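Household Wiki > Kitchen > Washing up > Loading a dishwasher

Loading a dishwasher is the job of moving used bowls, plates, cups and cutlery from the sink or counter into the racks of a dishwashing machine. It covers the steps before the wash as well – scraping, a quick rinse if wanted, sorting by size. Unloading is treated on its own page.

Layout
Most home machines sit under the counter, near the sink. Same drain, same water line, short carry. The door folds down and the racks pull out over it. With the door open the floor in front is blocked, so people generally stand to one side, sink side if there is room. A small kitchen may have the door open right across the walkway.

Racks are usually coated wire. Upright tines hold plates and bowls on edge. Upper rack for cups, glasses, small bowls. Lower rack for dinner plates, pots, serving dishes. Some upper racks can be raised or lowered to make space for tall plates underneath, see Rack height.

Rinsing
Opinions differ. Scraping is nearly always enough for a load that gets washed the same day. Egg, oatmeal and melted cheese are the usual exceptions, these want a soak. A separate dish rack in the sink basin is handy in between – things can stand on edge and drip while the machine is being emptied, and the counter stays clear.
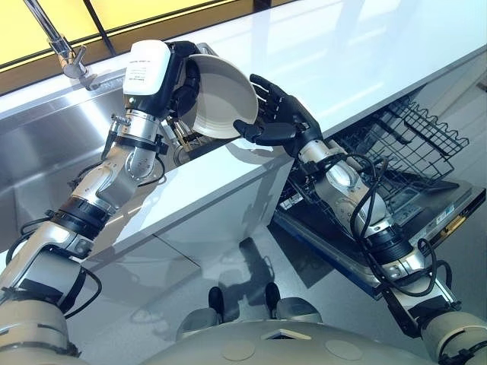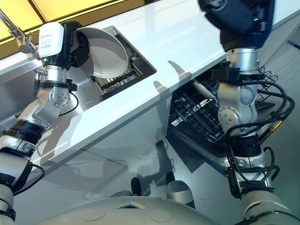
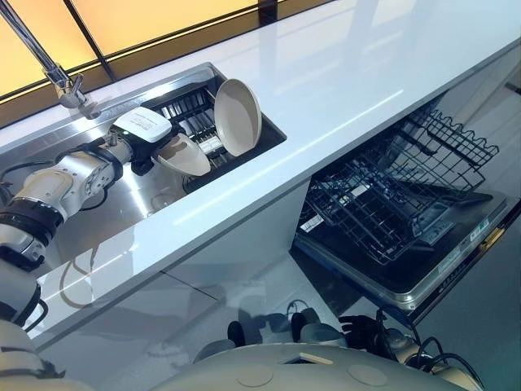
Dishes at the sink, a glossy white counter alongside.
Page group: Lutberg Home Skills Club, Kitchen Section

Bowls
Bowls cause the most trouble. Deep ones hold water if they're set too flat. Shallow ones can go between tines like a plate, but the rim takes up more space then you'd expect. General practice:
- hollow side angled down and toward the middle of the machine
- never nested, the inner one stays dirty
- wide bowls at the end of a row
- check that the spray arm still turns

Holding a bowl by the rim is fine for light ones. Heavy stoneware is better with a second hand under it, or on the far edge.

Plates
One per slot. Faces toward the center. Big and small alternated in a tight rack, so the water gets through. Flat plates first, then soup plates, which lean.

Order of work
Back to front, lower rack first. That's the order in the club handout (Carrasco, rev. Oct 25, 2025). Hanna Walczak's older version had the upper rack first, on the grounds that cups are what people leave lying about. Both are still in use. The handout gives 17 place items as a comfortable lower rack, excluding cutlery, though it depends a lot on the plates.

Things kept out
Wooden boards and spoons. Cast iron. Sharp kitchen knives, most of them. Anything with a glued handle. Thin plastic goes on the upper rack if at all, away from the heater.

Common faults
Gritty cups – usually the filter. Clean under the tap, put back, turn till it locks. White film is hard water or too little rinse aid. Food left in one corner means something was blocking the arm, often a tall plate or a spoon that has droped through.

See also: Drying racks; Hand washing; Sink strainers; Unloading

Notes
1. Section on bowls rewritten by Marta Hrynyshyn. Older text is on the talk page.
2. Rack height table still missing, Steinar Ketilsson has the measurements.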